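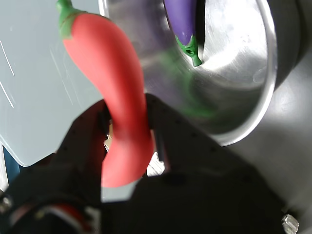 Planning the Equipment Budget for a Small Manipulation Bench
Course handout, unit 4
Prepared by Rungnapa Sriwong, with price notes from Ognjen Popescu

Welcome back, everyone. Last time we talked about what a robot arm can do, and I promised we would get to the part that keeps lab managers up at night, so let's talk about money!

Please start with the task and work backward to the hardware. I know how tempting it is to open a supplier's page and fall in love with an arm (I have done it myself, more than once), but the arm is only one line in your plan. If your task is moving light toy vegetables between dishes, you don't need the payload that a factory cell needs, and every extra bit of payload costs you.

Your plan should have these headings:

Arm and gripper
Spare servos, fingers and fasteners
Power supply and cables
Table, partition and outlets
Props and containers
Staff hours for setup and repair

Props always look too cheap to plan for, and then people forget them entirely. Put in 32 dollars for toy food and 56 for bowls and pans. Shiny metal is harder for many vision systems than plain white dishes, so buy some of each and test with both.

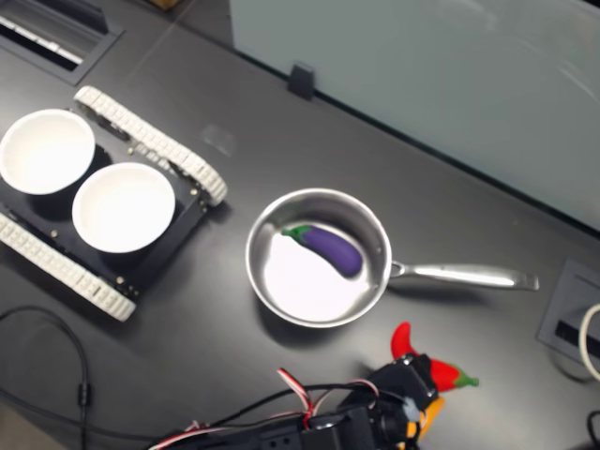 Now, spares. Popescu's rule is to set aside 100 dollars per arm for the first term, and I think that is fair for the small servo arms we use in this course. Fingers wear, screws wander off, and a wire that rubs on a bracket will fail in the week you need it most. Ask the supplier whether single servos are sold, or only full sets. When we compared quotes in July, Ginel would sell us one servo at a time and Koltano would not — that settled the matter before we even got to the arm price.

Measure your table too. Count the outlets you can reach, and leave slack in the cables for the full swing of the arm. An added outlet came to 271 dollars in our building, with the electrician's visit included.

For next class, bring a one-page budget under the headings above, with two quotes for the arm. Vasilis Mujić will be at the bench from 3 p.m. if you want to measure anything or talk through your numbers.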